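Ticket 2903
Subject: Green blocks, short count after changeover, bin rims and general state of packing bench
Raised by: Omolara Ajayi
Assigned: Chidubem Chukwu
Site: Vomanness, packing end
Opened: 2024-01-12
Priority: medium (was low)
Status: open

OA, first entry
Short again. Kovar order should be 264 blocks, packed 16 to a tray, and the last tray won't fill. Counted twice. Second count different from first, which doesn't help. Trays themselves look fine. Labels fine. Can't close the order until I know if they're missing or just miscounted.

Also while I'm at it the rims on the bins are catching gloves. Two pairs ripped this morning. And the dividers from Jacquet don't sit flat, they rock. Not sure if all one problem or three. Putting it all in here, split it if you want.

CC
Don't split, I'll lose track. What was the difference between the two counts? And who emptied the bins before changeover, you or nights?

OA
First count four short, second count three short. Nights emptied. Note on the clipboard says "bins clear" but no initials.

CC
OK. Try this before anything else:
Take all full trays off the bench, stack them on the floor side, nothing else on the bench.
Count trays not blocks.
Tip out the last tray and count that one by hand.
Look under the dividers. The Jacquet ones have a gap underneath when they rock, block can get in flat.

OA
Done. 16 full trays, last one has five in it. So 261. Three short, second count was right, first was me being interupted.

Looked under dividers. Nothing under ten of them, one block under the eleventh, wedged flat. Had to use a ruler to get it out. Corner chipped so I've put it in rejects, doesn't count. Still three short.

CC
So dividers are a problem but not the whole problem. Have you checked the reject box against the sheet? Sheet should match what's in the box.

OA
Sheet says two. Box had four before I added mine. So two rejected and not written down. That's two of the three.

CC
Good. Initial the sheet for those and write "found" next to them, don't backdate. One left to find. Floor?

OA
Swept under the bench and behind the pallet. Tape ends, a pen, somebody's glove. No block.

Will top up from spares for now so Kovar can go. Took three from spares box 737, written down. Order at 264, tray closed, wrapped, label on.

CC
Fine. Leave ticket open for the missing one and the rest.

Rims. Which bins? All or just the older ones?

OA
Older ones worst. Thin edge, you go in over the side and your cuff catches. Not sharp exactly, more like it grabs. Newer one hardly does it. I ran a cloth along them, it snagged in two places on the one nearest the door and nowhere on the others.

CC
Door one out of use then. Turn it upside down with a tag on so nobody fills it. I'll bring edge strip, the rubber push-on stuff from Etari. We had a roll, might be a short roll now. Please measure all the way round one bin and tell me before I cut.

Floors of the bins any good? Last time there was grit in the bottom and it marked the blocks.

OA
Scratched to bits but no grit today, wiped with a dry cloth. The scratches are old, can't feel most of them with a fingernail. Blocks coming out of there have no new marks that I can see. Checked one tray's worth only, no time for more.

Will measure after lunch.

OA, later
Measured. Numbers are on the whiteboard, didn't want to type them wrong. Don't rub the board.

Also tried the dividers again. They rock because the slot is cut slightly off on one end. If you flip the divider end for end it sits flat. Every one I tried. So somebody has been putting them in the wrong way round, probably since the September delivery. No arrow or anything on them.

CC
That's a nice easy fix. Put a bit of white tape on the end that goes towards the wall. All of them, even the spare ones in the cupboard. I'll tell nights.

Will also mail Jacquet and ask if the slot is meant to be like that.

OA
Tape on. Ran out two from the end, used yellow for those. Same meaning.

Repacked one tray with the dividers flipped. Blocks sit level, lid closes without pushing. Before it needed a thump on the corner.

CC
Strip: roll is long enough for one bin and a bit. Doing the door one first. Rest when the new roll comes. Gloves, use the longer cuff ones until then, top shelf.

To do, so it isn't lost:
- one block still missing, look again when pallet moves
- reject sheet needs a column for initials (me)
- "bins clear" note needs initials too, tell nights (me)
- spares box 737 to be topped back up by three (OA)
- edge strip, reorder (me)
- reply from Jacquet

OA
Spares not topped up yet, no loose ones left from this batch. Will do it from the next lot. Don't close the ticket on me again like last time please.

CC
Not closing. Status stays open, dropped to low. Changeover sheet now says count trays first, then the part tray by hand. Pinned by the bench.

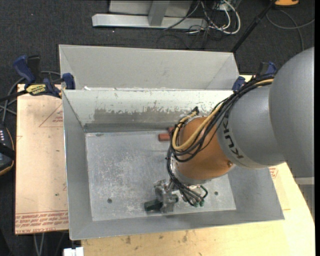 Pallet gets moved at next changeover so have a torch handy, it's dark right at the back there. If the block turns up put it in rejects unless it's clean all round, and add a line on here either way.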